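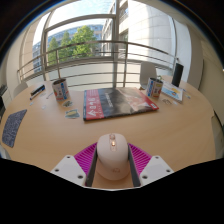
A lobed table is a table whose outline is made of rounded outward curves and, in most designs, inward curves set between them. It belongs to the wider family of shaped tables, along with kidney, clover, and horseshoe tables, and is found in schools, libraries, shared offices, and homes. The top is usually flat and plain, and all of the interest is in the edge. Wood is the best-loved material, and a wooden top with a rounded outline suits everyday desk work very well — a white computer mouse with a small orange glow at its scroll wheel looks as much at home on one as a drawing pad or a bowl of fruit. Few pieces of furniture do so much with a single line.

Names

Makers and sellers have never agreed on what to call the form. "Lobed table" is the usual term among furniture designers. School catalogs tend to say "flower table," "petal table," or "cloud table," and office suppliers often prefer "wave table," a name that is also used for long desks with one curved side. A table with outward curves only is sometimes called a "scalloped" table, although that word is also used for a rectangular table with small decorative bumps along its rim.

Shape and layout

The outline of a lobed table is drawn from two kinds of curve. The outward curve, or lobe, holds the working space. The inward curve, called a bay or cutout, lets a person sit closer to the middle of the table, with wood on both sides of the body to rest the arms on. This is the charm of the form! A seat in a bay feels enclosed and comfortable, while a seat at the end of a lobe feels open.

The lobes may all be the same size or may differ. Even layouts are easier to cut and easier to push together with other tables. Uneven layouts give each seat its own character, and children in particular are quick to choose a favorite. Where the curve changes direction, a good designer keeps the bend slow and smooth. A sudden change is uncomfortable against the wrist and tends to chip. 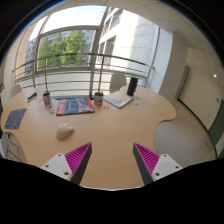
Table in light wood with rounded lobes and concave cutouts.

Depth matters more than width. A bay that is too deep leaves a narrow waist in the top, which then flexes unless there is support below it. A bay that is too shallow does nothing for the person sitting there. The Warrier school table, a much-copied pattern, has bays 489 millimeters wide and sits on a single frame that follows the outline from below.

Construction

Before powered routers were common, a lobed top was sawn by hand to a paper pattern and then smoothed with a spokeshave. It was slow work, and the results were lovely. Today most tops are cut from a single sheet on a computer-controlled router, which follows the same path every time and leaves only light sanding to be done.

The edge is the hardest part. Solid wood can simply be rounded over, but wherever the curve crosses the grain the cutter can tear out splinters, so shops often cut in several light passes. Sheet material needs a strip applied to its rim. The strip is warmed so that it will bend, and the inward curves are done with special care — a strip under tension there likes to pull away from the glue.

Legs are normally placed beneath the lobes, where they give the steadiest footing and stay clear of the knees of anyone sitting in a bay. Center pedestals are used on smaller tables. The Sinutach pedestal table, first sold in June with a top 880 millimeters across, uses a heavy round base and has two lobes facing each other, so that a pair of people can share it like a chessboard.

Use

In classrooms, lobed tables are used for group work, reading circles, and crafts. A teacher can stand in one bay and reach every child nearby, and there is no head of the table to argue over. In libraries they break up long rows of straight desks and give a room a relaxed look. Offices use them for short meetings and for shared computer stations, though monitors with wide feet can be awkward to place near a cutout.

At home the form turns up mostly in play corners and family rooms, and sometimes in kitchens. Mats and cloths are a small puzzle. Rectangular ones hang over the bays, and fitted ones are hard to find, so many owners lay a smaller mat in the middle and leave the curves bare. Patterned mats can be wonderful here, and a navy blue one printed with white outlined shapes, like clouds, echoes the outline of the table itself.
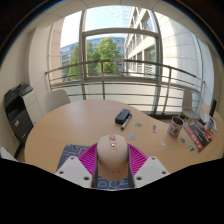
Care

Wooden tops are wiped with a soft, slightly damp cloth and dried right away. The rim collects more dirt than the surface, especially on the inside of the bays, where sleeves and hands rub all day. Oiled edges can be refreshed with fine sandpaper and a thin new coat. Loose strips should be pressed back early, before crumbs and dust get into the gap.

Production

Lobed tables are made both by large furniture firms and by small shops. Elimden built its first series in a run of 2,000 tables, all cut from one outline that could be turned and joined to its neighbors to form longer chains. Lirolex works in the other direction and sells cutting patterns for home woodworkers, with outlines for low play tables and full-height desks. Its basic pattern has two lobes and one bay, and can be cut with a handheld jigsaw.

See also

Kidney desk
Horseshoe table
Classroom furniture
Edge banding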